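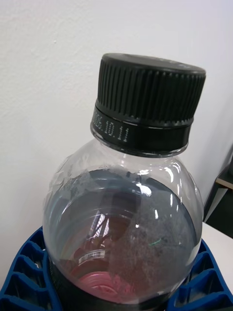
How long should I leave the adhesive pads before driving with the boot liner in place?
Leave them for 5 hours with the boot closed and the car parked level.

Fitting your Arero boot liner

The liner is supplied rolled. Unroll it indoors and lay it flat overnight, ribbed side up. In February and other cold months it may need a second night before the corners lie down.

Before you start

Check that the pack contains the liner, the strip of adhesive pads and the two side clips. The part number is moulded on the underside near the loading lip. Liners ending in 247 are for cars with a raised boot floor and will not sit correctly on the lower one.

Fitting

1. Empty the boot and take out any existing carpet mat. Leave the factory floor panel where it is.

2. Vacuum the floor panel and the channel along the back of the rear seats.

3. Wipe the areas where the pads will go with a damp cloth and let them dry.

4. Offer up the liner without removing any backing paper. The Rivton logo should face the tailgate.

5. Fold the rear half of the liner forward. Press the pads on to its underside, 100 mm in from each edge.

6. Peel off the backing paper, lower the liner and press down firmly over each pad.

7. Push the side clips into the luggage hooks until they click.

8. Close the tailgate slowly and check that the raised edge does not touch the seal.

Note: If your car has the Plastero side bins, fit the liner first and the bins afterwards. The Babaei folding divider can be used with this liner but needs the longer screws supplied with the divider.

Caution: Do not trim the raised edge. Doing so will let liquids run under the liner and will end the guarantee.

Caution: Do not cover the spare wheel handle with adhesive pads.

Care

Check the clips every 2,000 miles and push them back in if they have worked loose. Wash the liner with warm water and mild soap. Do not use solvents, tyre dressing or a steam cleaner. Dry both sides before refitting.

Replacement pads are sold in single strips. Quote the part number when ordering.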